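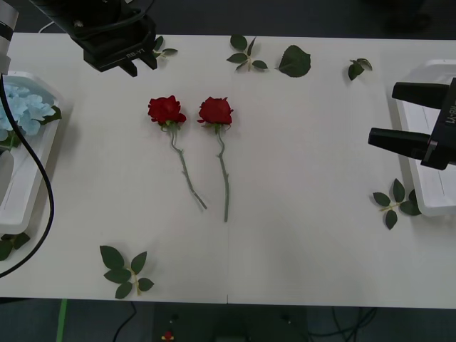
Subject: Re: [Hellilwood Garden List] Stripping leaves - how far up?

Hello everyone,

I've been meaning to answer this since February, and then the seed order came and the kitchen sink sprang a leak, so please forgive the wait. I'll put the question back in, for those of you who clear out your inboxes more faithfully than I do.

> Dear all,
>
> I've been asked to do the table flowers for my niece's engagement supper
> at Gevingate and I've settled on red roses, long stems, in narrow vases.
> My question is about leaves. My mother left nearly all of them on and
> always said a bare rose looked cold. The lady at the flower counter told
> me to take off every last one. Who's right? And do I need to knock the
> thorns off too? My last attempt at that left long white scars down the
> stems and the roses sulked for two days and then drooped.
>
> Also, what does everyone do with the leaves afterward? It seems a shame
> to throw them out.
>
> Thank you kindly,
> Branislav Doležal

Branislav, what a lovely thing to be asked to do! I think your mother and the flower counter are both a little bit right, and it mostly comes down to the vase.

Anything that will sit under the waterline has to go. Leaves go slimy in water faster than you'd believe, and then the water clouds and the stem can't drink. Above the waterline it's a matter of taste. For a bushy bowl of garden roses I leave two or three sprigs up near the bloom, and your mother would approve. But for narrow vases I take them all off, right up to the little green sepals, and lay the roses side by side on a white table before I decide anything else. With the leaves gone you can see what the stem is really doing. One will want to lean and another will run nearly straight with a soft curve to it, and you can pair them up so that they look as if they meant to stand together. A slightly more closed bloom next to a fully open one is very pretty, and it gives your niece something still to come the next morning.

As for how to do it, pinch each sprig where its stalk meets the stem and pull it sideways, gently. It should come away whole, leaflets and all. If it starts to peel a strip of green down the stem, stop and snip it instead. I used one of those metal stripper gadgets for years (a Hägglund, bought at the Stiltoldale fair) and it was quick, but I suspect something very like it gave you those white scars.

I don't take the thorns off anymore, unless somebody is going to carry the flowers. On a vase rose the small ones do no harm and I rather like the look of them. If you must, press each one sideways with your thumb in a thick glove and leave the stubborn ones be.

Please don't throw the leaves out! Let them lie where they fall until the roses are finished, and then sort through them. The whole sprigs are the treasures, the ones with five leaves still on the stalk - tuck those flat around the foot of each vase, or lay one on every napkin. Little two- and three-leaf bits are nice beside place cards. A big single leaf can go between sheets of newspaper under a heavy book, and in a couple of weeks you'll have something to glue on the thank-you notes. The torn ones go on the compost.

Do the sprigs last, though, just before people sit down. They have no water and they'll curl by dessert if the room is warm. I keep mine in a damp dish towel in the refrigerator until the table is laid.

One more thing and then I'll let you all get back to your day. Cut the stem ends fresh, on a slant, after the leaves are off, and get them straight into cool water. I leave mine in a deep bucket overnight in the back hall, well away from the fruit bowl - apples are terrible for roses.

Do write and tell us how the supper goes, and which vases you used in the end. And if anybody has a good way of getting rose sap off a tablecloth, I'd be glad to hear it, as I've tried dish soap and lemon and I'm not impressed with either.

Warmly,
Margit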